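Iltby Goes Green, Again, With Help From a Man on a Cargo Bike

Carter Leclerc pedaled into Iltby one morning in April with a flag on his rear fender, a megaphone in his basket and a plan to shame the town into giving up carbon. He had come from Dravell, which is the next town over. His supporters called it a crossing.

Leclerc, who used to sell swimming pools, is the face of Zero by Supper, a campaign that asks households to switch off everything they own for three hours every evening. He says 67 households have signed the pledge so far. Asked how many are keeping it, he said the pledge was "a statement of direction." Asked what that meant, he said the planet did not have time for that kind of question.

The council seems to agree with him. It voted 6 to 3 last month to adopt the evening switch-off in all town buildings, including the library, which already closes at five.

"I voted against it and I've been called a denier in the grocery store," said Wanda Tomaszewski, one of the three. "I have a heat pump. I've had it longer than he's had that bike."

Her complaint is a simple one. The resolution has no baseline. The town never published what its buildings use now, so any number it announces next year will be a success. She asked for meter readings to be attached to the motion and was told they would follow. They have yet to follow. 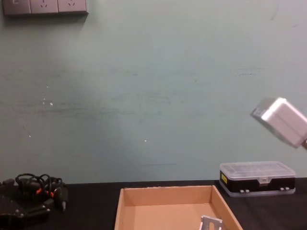
What the town does have is a contract with Grutholm, a consulting outfit that will be paid to "measure the cultural impact" of the switch-off. That means a survey. A draft went around before the vote, and the first item asks residents whether they feel more hopeful, much more hopeful or very much more hopeful. There is a box for other comments. It fits one line.

Chibuzor Bassey teaches high school physics in town and would like to be on Leclerc's side. He thinks the warming is real and serious and that the town ought to be spending money on insulation. He does not think three hours of darkness does much if everyone runs the dryer at ten.

"You move the load, you don't get rid of it," Bassey said. "I told him that after the rally. He gave me a sticker."

The rally itself was held behind the Bielecka building and drew 95 people by the organizers' own count, a figure that takes in the school band, which had been told to be there. Leclerc spoke for most of an hour through the megaphone. He compared the switch-off to the moon landing and to the end of smoking on airplanes. He said future generations would ask where Iltby was when the lights went out, which got a laugh he did not seem to want.

Edmund Zieliński, who chairs the council and voted yes, said critics were missing the point. Small towns lead, he said, and big ones follow. He could not name one that had followed Iltby on its last green effort, a ban on leaf blowers that was dropped after a single fall.

The switch-off begins next month. The council's evening meetings are exempt, and so is the sign out front. Leclerc will be gone by then. He has a book coming out and is expected back in Dravell for the launch, weather permitting.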